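Visite chez Zestik, la conserverie de fruits qui sent bon le vinaigre et la cannelle

Je rêvais de cette visite depuis le mois de septembre, quand une voisine m'avait offert un bocal de leurs poires au vinaigre (fini en deux soirs, debout devant le frigo !). La conserverie Zestik n'ouvre ses portes que quelques fois par an, alors quand j'ai vu passer la date du 3 avril 2024, j'ai posé ma journée et j'ai filé à Estine par le petit train de huit heures.

On était un bon groupe, bonnets en papier sur la tête, très chic. C'est Telma Rivadeneira qui menait la visite — elle dirige l'atelier de cuisson et elle parle du sucre comme d'autres parlent de vin. On commence par le quai où arrivent les cagettes, puis on passe au parage, tout à la main, avec des petits couteaux recourbés que j'ai failli demander à acheter. En avril il n'y a plus de récolte, évidemment, alors on travaille les fruits de garde, sortis des chambres froides du verger Nadari, à 29 kilomètres de là.
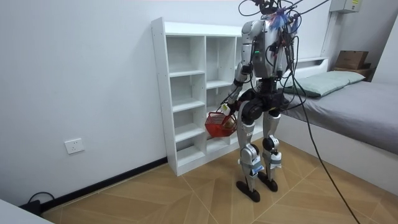
Ensuite, les bassines ! En cuivre, énormes, et une chaleur là-dedans... Le sirop monte doucement, on y plonge les quartiers, et tout le monde se tait un moment parce que l'odeur est franchement incroyable. Une bonne journée donne 2 000 bocaux, et chaque étiquette est encore posée par une vieille machine verte qui fait un bruit de train électrique. J'aurais pu la regarder une heure.

La dégustation se fait dans l'ancienne salle des pesées, sur de grandes tables. Mon classement, très subjectif : les poires au poivre long loin devant, puis la pâte de coing, puis le chutney Olivares (poire et olive noire, j'étais méfiante, j'en ai repris trois fois). La confiture au gingembre, bof, trop sucrée pour moi. Ma voisine de table l'adorait, elle est repartie avec toute une caisse.
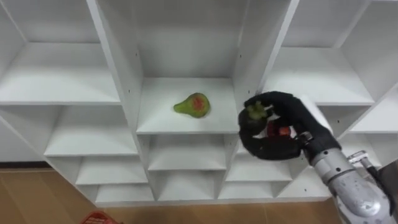 Faut-il choisir des poires bien mûres pour les mettre en bocal ?

Mieux vaut les prendre encore fermes, parfumées mais qui résistent sous le pouce, parce qu'une poire à point se défait dans le sirop. Chez Zestik, les plus mûres partent en confiture ou en chutney.

Côté pratique : la visite est gratuite mais il faut réserver, le car depuis la gare est la ligne 139, et prenez un sac solide pour le retour. Le mien a lâché sur le quai, sans casse, ouf — j'ai fini le trajet avec quatre bocaux sur les genoux.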